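The Long Way to Costesside

Last updated: March

Ismael Andrade had been off work for four weeks when the letter came from Velau. It said his claim for the shoulder had been received and he was to see a physiotherapist at Costesside, on the second floor, on Tuesday at ten past nine. It didn't say which shoulder.

He took the 148, which went the long way round by the river. Every time the driver braked he put out his right hand to steady himself, and every time it hurt from the neck down to the elbow. A woman across the aisle asked if he wanted to swap seats so he could hold the rail with his left. He said he was all right. Two stops later he swapped.

The accident had been a small one. He was waiting at the lights in Jarkisar Road and a van went into the back of him. He got out, the other driver got out, and they both looked at the bumper. There was a crack in it as long as a finger. They shook hands. He drove home, ate his tea and watched the football, and in the morning he couldn't lift the kettle.

His own doctor had pressed here and there and found nothing broken. She gave him tablets that made him sleep through the afternoon. He stopped taking them after a week and didn't tell her.

The physiotherapist was called Sebastião Sales. He was younger than Ismael had expected and had very cold hands, for which he said sorry. He had Ismael stand facing the wall and walk his fingers up it like a spider. The left hand went up as far as it could reach. The right hand got level with his chin and stopped.

"And if you push it?"

"I'd rather not push it."

"Then don't," said Sales, and wrote something down.

They sat at the table by the window while he filled in the rest of the form. He wanted to know about sleeping, driving, putting on a coat, getting things down from a shelf. Ismael said he had moved all the plates to the bottom cupboard.

"What about bottles? Can you get the top off?"

"Not if it's new."

"Which hand do you use?"

Ismael had to think about it. He held both hands out over his knees and turned a lid that wasn't there.

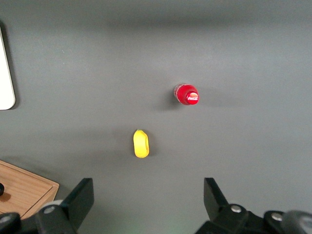
A red-capped Coca-Cola bottle on a grey tabletop.

"The right," he said. "My wife does it now. She does them all when she's unpacked the shopping, and by Thursday the lot's gone flat."

Sales laughed at that, and then asked him to lie down on the couch.

It took most of an hour. He worked along the top of the shoulder with his thumb, and when he found the place Ismael said a word he hadn't used in front of a stranger for years. Sales stayed there and told him to breathe out. He asked what Ismael did for a living. Ismael said he fitted blinds for Sopacua, up ladders mostly, arms over his head all day. Sales didn't answer straight away.

"When do they want you back?"

"They keep ringing."

"Let them ring for a bit."

At the desk downstairs he was given a sheet of exercises and a card with four more appointments on it. The sheet had drawings of a bald man with no face doing everything with ease. Ismael folded it into his coat, then remembered he would have to reach across himself to get it out again, and moved it to the other side.

It was raining. He stood under the porch until the bus came and got on last. The seat by the left-hand rail was free, so he took that one. Near the river the driver braked hard for a dog, and Ismael held on.

His wife was in the kitchen when he got in. She asked what the man had said.

"Walls," said Ismael. "I've got to climb the wall with my fingers. Ten times, morning and night."

"Which wall?"

They went round the house looking for one with no pictures on it. In the end they settled on the landing, next to the airing cupboard. She stood at the bottom of the stairs with the tea towel still in her hand and watched him start.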